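Allholm Box Swap: Frequently Asked Questions

What is the box swap?
You fill a box with small things you think a stranger might like. You mail it to that stranger. A different stranger mails one to you. There were 135 of us last time, and most of us are on speaking terms.

When do I have to sign up?
By 13th November. The form closes at midnight and does not care that you were just about to do it. If you miss it, the summer swap opens in June.

How much does it cost?
The fee is $6, which covers the matching, the mailing list, and the address labels. Postage is on you. Please look up what it costs before you decide to send someone a cast-iron trivet.

Who picks my match?
Edin Papadopoulos, with a spreadsheet. You can ask not to be paired with your spouse, your sister, or your boss. You can't ask for "someone fun."

What should go in the box?
Read your match's answers on the form and start there. Tea, seeds, paperbacks, socks, and decent chocolate all go over well. So do local things. The pickled plums from the Mykhailiuk shop in Oklow have made more friends than most of us have. Something homemade is welcome as long as it's clear what it is.

What should stay out of it?
Perfume, candles that smell like perfume, anything alive, anything that melts, and books you wrote yourself. Opened food is out too, even if you only tried one.

My match wrote "I like everything" on the form. Now what?
This happens every round. Write to us and we'll pass along a polite request for one single fact. Until it arrives, assume tea.

Does it have to be wrapped nicely?
No. A plain cardboard box is fine, and crinkled filler in a cheerful color hides a lot of sins. Put heavy items on the bottom and fill the gaps, then close the flaps and give it a gentle shake. If you hear anything, add more filler. We ask you to skip glitter. Danylo Ostapchuk got a box with glitter in it two winters ago and still brings it up – so does his vacuum cleaner.

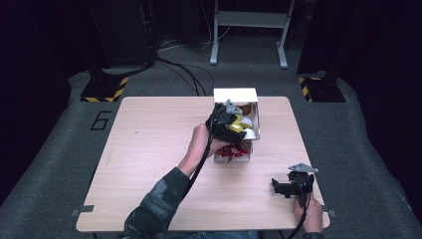

My box never showed up. Who do I complain to?
Give it two weeks past the mailing deadline, then check with your neighbors, your porch, and whoever else in the house tends to open things. After that, write to Box Swap, P.O. Box 838, Allholm, or reply to any swap email with "missing" in the subject line. We keep a few spare boxes for these cases. They are packed by Edin and lean heavily toward socks.

Can I send a thank-you note?
Please do. Your sender's address is on the label, so keep the label until you've written.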